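Section 4. Recording your first demonstrations

If you've made it through sections 1 to 3, the arm is bolted down, the wrist camera is talking to the Livow box, and you've done the joint check at least once. Good! Now comes the part I like best, where you get to show the arm what you want. I wrote this section after teaching Nadhirah Kusuma to do it over one long afternoon, so most of her questions ended up in here.

You'll be making what the Lalia software calls a "set": 20 short recordings of the same task, done by you through the hand controller. The task we use for practice is putting one thing on the plate. Pick something round and easy. You can get fancy in section 6.

Before you start

1. Wipe the table and dry it.

2. Turn on every light you plan to use later. I once recorded a whole set in the morning with the blinds up, then ran it in the evening, and the arm just hovered over the table like it had lost its keys.

3. Open Lalia, choose New Set, and type the task in plain words. "Put the lime on the plate" works fine. Use the same words every time, right down to the small ones – the software treats "put" and "place" as two different tasks.

4. Check that both views show up in the preview pane. The head view goes on the left and the wrist view on the right. If they're swapped, go to Cameras, then Swap. Don't unplug anything.

Setting out the table

5. Put the plate somewhere the arm can reach without stretching. You'll find the reach sheet in the Kaltholm folder that came with the stand.

6. Add the thing you want picked up, then a few things you don't. Play food is great for this, and so is whatever is in your kitchen drawer. Leave enough space between them for the open fingers to come down on either side.

7. Open the gripper all the way and look at both views again. The thing you're teaching has to show up in each of them before you record. 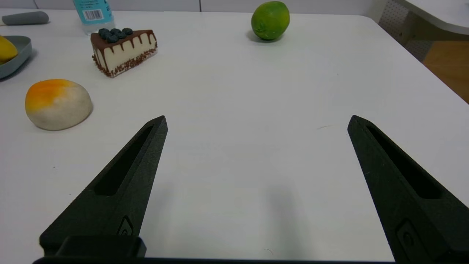
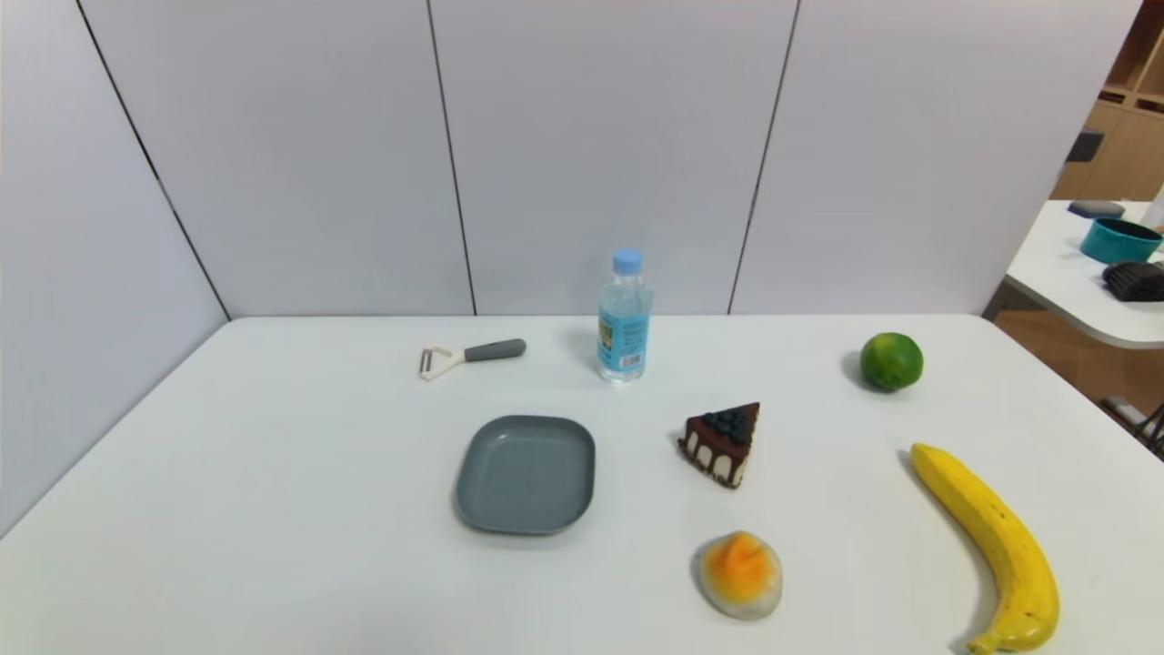
Fig. 4-2. Practice table for the lime task. First picture: wrist view, fingers open. Second picture: head view, with the plate, the lime and the bottle all showing.

Note: The plate can sit partly outside the wrist view at the start. I don't worry about that, and you shouldn't either. The head view has it covered, and the wrist will find it once you swing over.

Recording

8. Hold the controller loosely and press the green button. Wait for the beep. If you move before the beep, those first bits of motion get thrown away and the recording starts with a jerk.

9. Bring the fingers over the lime (or whatever you picked), a hand's width above it. Stop for a moment. Then go straight down.

10. Squeeze the trigger slowly until the fingers touch, and then a tiny bit more. Round things love to squirt out sideways if you grab too fast.

11. Lift, swing over to the plate, lower, and let go. Let the fingers open fully before you pull away.

12. Press the green button again to stop. Lalia asks Keep or Toss. Be picky here! If you fumbled, toss it. Hervé Carré kept all his fumbles on his first try, and his arm learned to fumble very nicely.

13. Move things around before the next one. Shift the lime, shift the plate, turn the cake slice the other way. Small moves are fine, but don't repeat the same layout 20 times or the arm will only know that one spot.

CAUTION: Keep your free hand off the table while the green light is on. The arm follows the controller, and it has no idea your fingers are there. If you need to fix something, stop the recording first and put the controller in its cradle.

CAUTION: No open drinks on the table, please. A bottle with the cap screwed on tight is okay.

If something goes wrong

The arm lags behind your hand. Close the preview pane while you record. On the older Livow boxes this helps a lot.

Lalia shows error 151. The wrist camera dropped out. Toss the current recording, press Reconnect, and do the camera check in step 4 over again. Your kept recordings are safe.

The set stops at 19 and won't take the last one. Look for a recording with no answer to Keep or Toss. It's usually hiding at the top of the list, and it counts as open until you pick.

Your wrist hurts. Take a break! I do 4 or 5, walk around, and come back. Tired hands make shaky recordings, and you'll end up tossing them anyway.

When the counter reads 20, press Close Set and leave the box switched on while it saves. Go on to section 5 to check your recordings before you start training.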